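Weather Station Questions, Answered
11 September 2018
By Margit Katona

I've been running the Catilberg backyard weather station since March, and my inbox has been filling up ever since I mentioned it in the club newsletter. I love these questions, so keep them coming! I've collected the ones I get most often and tried to answer them properly.

What is the Catilberg, exactly?

It's a compact sensor unit made by Irow that measures temperature, humidity, barometric pressure, wind and rainfall, and sends everything to a little display you keep indoors. The outdoor part goes on a pole or a fence post. The display sits on a shelf and updates every 11 seconds, and I still catch myself standing in front of it with my coffee just watching the wind change direction.

Do I need a computer or an internet connection?

No. The display works all by itself, and it keeps the last 21 days of readings in its own memory. If you want to save more than that, plug in a USB cable and copy the log to a computer as a plain spreadsheet file. You can do a whole year that way if you remember to copy it every couple of weeks (I put a note on the fridge).

How far can the sensor be from the display?

The book says 338 feet in the open. My own unit is 153 feet from the house, with a brick wall and a row of pear trees in between, and the signal drops out maybe once a month. Leandro Arroyo has his on the far side of a metal barn and had no luck until he moved the display to an upstairs window. Metal siding is the big troublemaker. Wood and drywall hardly matter.

Where should I mount it?

This is where people go wrong, and I did too! You really have two jobs to do in one box. The thermometer wants to be at head height over grass, away from walls and pavement that give off heat in the evening. The wind cups want to be up high with nothing near them. With an all-in-one unit you have to pick, and I picked the thermometer. My wind readings are low and I live with it.

If you can only use the roof, keep the sensor well above the shingles. Unai Figueroa mounted his right on the ridge and was reporting heat waves to the rest of us all through June.

Is the rain gauge accurate?

Better than I expected. It's a tipping bucket, meaning there's a tiny seesaw inside that fills on one side, tips over and gets counted. I set an ordinary plastic tube gauge next to it and compared them all spring. In steady rain they agreed beautifully. In a real downpour the bucket reads a bit low, as the water comes in faster than the seesaw can keep up with.

Level matters a lot for this. There's a bubble level molded into the top of the housing. Check it after you tighten the last screw, and check it again after the first windy week.

Why does my gauge say zero when it obviously rained?

Spiders, most likely. They love the funnel. Lift off the top, clear out the webbing with a soft brush, and tip the bucket back and forth with a finger. You should hear it click, and the display should add a little rain for each click. Don't oil the pivot. Oil collects dust and then you have a worse problem.

Can I come and look at one before I buy?

Please do! We hold an open afternoon at the Priststead field station, with three different makes of weather station on the same stretch of grass so you can compare the displays side by side. Fulgencio Sarmiento brings his old paper-drum barograph, which has no batteries at all and is the best thing there. Bring your own log files if you have them and we'll put them up on the big screen. Lunch is simple and there's a jar for contributions.

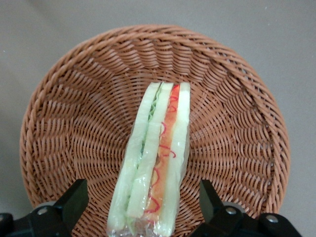
A wrapped sandwich in a woven basket.

How long do the batteries last?

The outdoor unit has a small solar cell that does most of the work, with two AA batteries behind it for the dark months. Use lithium ones if your winters are cold. Alkaline batteries get sluggish below freezing and you'll lose readings on exactly the nights you care about. The display takes three AAs or a wall adapter. The backlight only stays on with the adapter.

Does the pressure reading need to be set?

Yes, once. Out of the box it shows the raw pressure at your own elevation, and the weather report gives a figure corrected to sea level, so the two won't match. Look up the current pressure from your nearest airport on a calm day, hold down the BARO button until the number blinks, and use the arrows to match it. After that it'll track nicely. You'd have to do it again if you moved the display to somewhere much higher or lower.

Can it be used alongside other sensors?

The display will listen to one outdoor unit plus two extra thermometers on separate channels. I have one in the greenhouse and one in the crawl space. Ainhoa Pastor put hers in a compost heap and sends me the graph every Friday, and it's fantastic, the thing goes up like a rocket whenever she turns it. The soil moisture probe from Echevarría uses a different signal and won't show up on this display, so you'd need its own reader.

What happens in lightning?

Nothing is wired to the house, so the main worry is a tall metal mast. If yours is up on a pole, have it grounded by someone who knows how. And please don't go out to straighten the wind vane during a storm, however tempting the numbers are.

I lost the manual. Can I get another?

Write to me through the club page with the model number from the underside of the display. I have a scanned copy, including the wiring page that was left out of the second printing.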